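Arnetcombe Workspaces
March 2026

1/ The ground-floor room at Zeswood House is now available for booking by resident organizations. This thread sets out what the room provides and how it should be left at the end of each session.

2/ The room seats up to 50 people. Bookings are taken in blocks of 2 hours through the Arnetcombe front desk. Organizations new to the building are asked to pay a deposit of $400, which is returned after the final booking.

3/ The red brick wall has been kept as part of the interior. High windows above it bring in daylight, and the ceiling lights can be used in the evening.

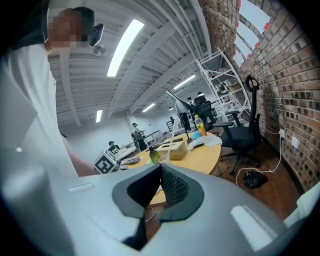

Brick wall, round table and office chair, ground-floor room, Zeswood House.

4/ Power is available from the white outlet low on the brick wall. Please keep cables close to the wall and out of the walkway. Extension cords may be requested at the front desk.

5/ The white metal shelving is shared by all users. Small items may be kept there for up to 5 days if they are labeled with the name of the organization. Unlabeled items are moved to the front desk.

6/ The round table and the black mesh chair with the headrest stay in this room. Additional chairs can be requested when booking.

7/ Bags and trash should be taken out at the end of each session. Please do not drag furniture across the dark wood floor. Spills should be reported the same day.

8/ Bookings for August will open separately. Requests for regular sessions may be sent to the Arnetcombe front desk in writing.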